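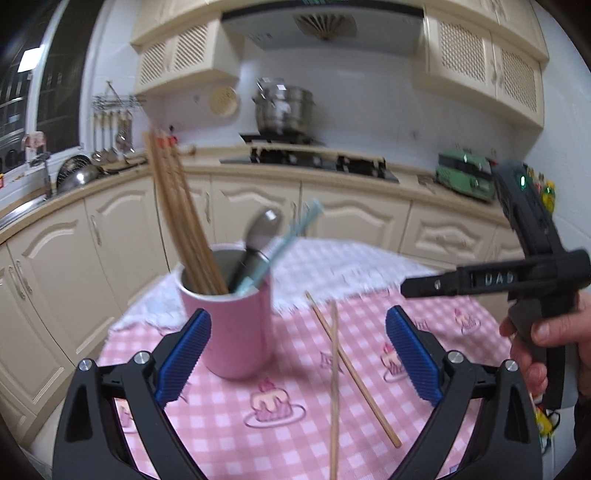

Judit Halász wrote to me in April to say that her chopsticks never make it back into the cup in pairs, and would I please do a page on keeping table cutlery in order. She has 58 of them, all odd lengths, and a family that grabs whatever is nearest. So, Judit, I hope you're still reading - it has taken me until the summer, but I got to it in the end.

A cup on the table is still my favourite way of keeping the everyday things to hand. I like a straight-sided one, pink if you can get it (I am very fond of pink on a gingham cloth!), and heavy enough at the bottom that it doesn't go over when somebody reaches across for the salt.

What you need

A utensil cup
Your chopsticks, spoons and any plastic bits
A clean tea towel
A few small rubber bands for the spares

How to do it

1. Tip everything out on the tablecloth. If you have a lace runner, fold it back first, as chopstick ends do love to catch in the holes.

2. Wash and dry the cup, and leave it upside down on the tea towel while you sort. Wooden chopsticks want to be dry right through before they go in, so I leave mine out overnight after washing up.

3. Lay the chopsticks side by side and match them by length, then by colour. Anything rough or split can go out to the garden, where it will hold up a seedling very nicely.

4. Keep 4 pairs for the cup and band the rest together for the drawer. You can keep more if you have a houseful, but a crammed cup is a misery to get anything out of.

5. Put the chopsticks in first, thick ends down, all leaning to the same side. Spoons go in next, bowl end up, and the light plastic things last, leaning the other way.

6. Stand the cup a little off the middle of the table, so there's still room for a serving dish or a teapot.

Once a week I empty mine and wipe out the bottom, where the crumbs collect - toast, mostly, in our house. My cup came from a stall in Irbridge and cost me 89p, and I have never found a second one to match, though I do look every time we go.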